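Bin picking with self-labeled grasps – has anyone repeated the Bikivik result?

Forum: Manipulation and Grasping
Thread started 6/1/24

mavell_arm
I'm trying to reproduce the self-supervised grasping result from the Bikivik report. In short, the arm picks at random points in a box, the gripper width after closing decides whether the grasp counts as a success, and a small network is trained on those labels. No human labeling at all. They claim the curve flattens after 400 attempts per object set. I have 1785 attempts logged and my success rate on new objects is stuck at 38 percent. Same network size, same top-down grasps. What am I missing?

torque_and_tea
What is your threshold on gripper width? If it is too loose, near misses get counted as hits. Thin objects are the worst for this. A closed gripper and a gripper holding a thin rod look almost the same to the encoder.

mavell_arm
2 mm. I took that from the report.

torque_and_tea
That is probably half of your problem. We ran the Baveris version of the method last year and had to drop width as the only signal. We lift, take a picture of the box, and compare it with the picture from before. If nothing changed in the box, it was a miss.

gridsearch_greg
Disagree. Image difference gives you a different kind of bad label. The arm bumps something, the object rolls, and now the picture has changed with nothing in the gripper. I would keep width and throw out the thin objects for now.

torque_and_tea
Then you are testing an easier problem than the one in the report. The mixed set is the point of the method.

mavell_arm
I don't want to drop the thin ones. My set is mixed on purpose: a plastic cup, a bath sponge, a metal rod and so on. The walls of the box slope outward so things should slide back toward the middle, but they still end up against the sides fairly often. The box is held at the top corners with spring clamps.
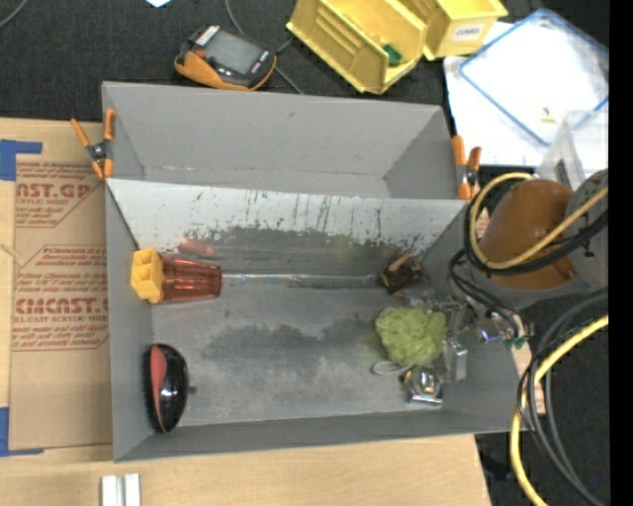
Reply 8 – warraich_lab_notes
Two things to check. First, the stains on the back wall and the smudges on the floor. If you train on one box and test on the same box, the network can learn the marks. We saw this at Warraich: it kept going to a dark spot in one corner. Put a clean sheet in and run your test set again.

Second, the sponge. Mesh compresses, so the fingers may close almost all the way and your width check calls it a miss. Look at the labels for soft objects on their own.

Reply 9 – mavell_arm
I split the log by object this morning. You were right about the sponge. Most of its grasps were labeled as misses, and in the video the arm is clearly lifting it. The rod has the same problem.

Reply 10 – gridsearch_greg
OK, that changes my view on width. I still would not use image difference alone. Use both and drop any attempt where they disagree. You lose data but the labels are cleaner.

Reply 11 – torque_and_tea
Fine with me, but check what you are dropping. If it is mostly sponge and rod, you are back to throwing out the hard objects.

Reply 12 – mavell_arm
Good point. I'll relabel the old log with both signals first and go through the disagreements by hand, then swap the floor sheet and collect a new test set. Will post the numbers per object when the run is done.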